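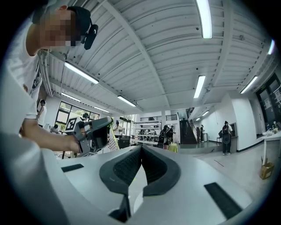
Home blood pressure readings, part two

The first post covered picking a monitor. I have now used the Vollari upper-arm unit through most of June, and this one is about the numbers it gives and what I do with them.

Background for anyone who skipped part one. At my annual physical at the Tirbridge clinic my bottom number was 88. The nurse took it once, right after I had climbed the stairs from the parking level, over a shirt sleeve, while asking me about allergies. The doctor did not want to act on a single reading and asked me to keep a log at home. I was told to take it morning and evening, write everything down, and bring the monitor with me to the follow-up.

The procedure I settled on is the one printed on the clinic's handout, with small changes for my kitchen. I empty my bladder first. I sit in a chair with a back, feet flat, legs uncrossed, and wait five minutes without talking or looking at my phone. The cuff goes on bare skin, with its lower edge just above the bend of the elbow. The arm rests on the table so that the cuff is level with the heart. My table is low, so I put a folded bath towel under the forearm. Then I take 2 readings, one minute apart, and log both. No coffee or exercise in the half hour before.

Cuff size caused the first week's trouble. The Vollari ships with a medium cuff, and my upper arm measures just past the top of its marked range. A cuff that is too small tends to read high. I had seen the range line on the fabric and decided that just past it was close enough, which was lazy. I ordered the large cuff from El Fassi, the pharmacy near my office, and it arrived on a Wednesday. Everything logged before that evening is crossed out but still legible. I left the old readings in so the doctor could see them if he cared to. He did not.

With the large cuff, the morning bottom number has averaged 84. Evenings run lower, though they also scatter more. Dinner time moves around in this house and I am not always strict about the wait. If I skip the five minutes of sitting, the top number usually comes down from the first reading to the second. If I sit properly, the two are close. I take that as a rough check on whether I did the prep right, and I don't read anything more into it.

The log itself is on paper. I tried the Feritero app, which pairs with the monitor over Bluetooth, and stopped after a few days. It displays the average of the last three readings in large type and puts the individual values behind two taps. It also has no field for notes. I want to be able to write "bad sleep" or "took cold medicine" next to a value. Decongestants can raise blood pressure, and a plain column of numbers will not remind me in three weeks that I had a cold. The app does export to a spreadsheet, but the time column came out in the wrong time zone and I lost interest.

My columns are date, time, arm, top, bottom, pulse, notes. I use the left arm every time. On the first day I checked both arms, as the handout says to, and the left was slightly higher, so left it is. The handout says to use the higher one from then on.

The follow-up was short. The doctor, looking at the sheet, ignored the first day entirely and averaged the rest in his head, or appeared to. The nurse put my monitor and the clinic's on the same arm, one after the other, and the readings were near enough that she was satisfied with it. Total time for that part was under 10 minutes. I am to continue for another stretch, cut back on salt, and come back. No prescription for now.

Salt is going to be a separate post. I have started reading labels — bread and canned soup were the ones I had underestimated — and I need more than a week of it before I have anything to report.

A few answers to comments on part one. Rezaul Uddin asked about wrist monitors. They can work, but the wrist has to be held at heart level and mine never stayed there, so I returned the one I bought. Someone else asked how often to replace the batteries. The Vollari shows a low battery symbol, and I swap them when it comes on. I have not compared readings on old and fresh batteries and don't plan to.

The usual note applies. I am a patient with a notebook. If your numbers are very high, or you have chest pain, trouble breathing, weakness or changes in vision, call emergency services and leave the log for later.

Blank log sheet is on the downloads page, letter size, black and white.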